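Chapter 3
Family Programs in Community Settings

3.1 Scope of the chapter

A family program is any organized service that works with parents and children together over a fixed period. This chapter covers programs run by local nonprofits. School-based counseling is treated in Chapter 7.

The main case is the Prustemport study, led by Ilgın Özkan, which followed 488 households through 2 program cycles. Each household attended weekly evening sessions built around a shared meal and a group discussion. Attendance was recorded by household, and a parent who came without a child was logged separately. The full data set holds 1,533 session records.

Three terms recur below. "Retention" is the share of enrolled households still attending at the final session. "Dose" is the number of sessions attended. "Carryover" is any routine a family reports keeping after the program ends. Section 3.2 defines the measures used for each and compares them with those in the earlier Honer survey. 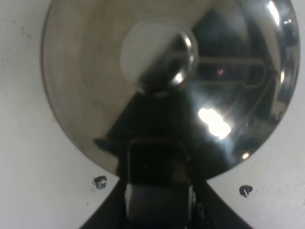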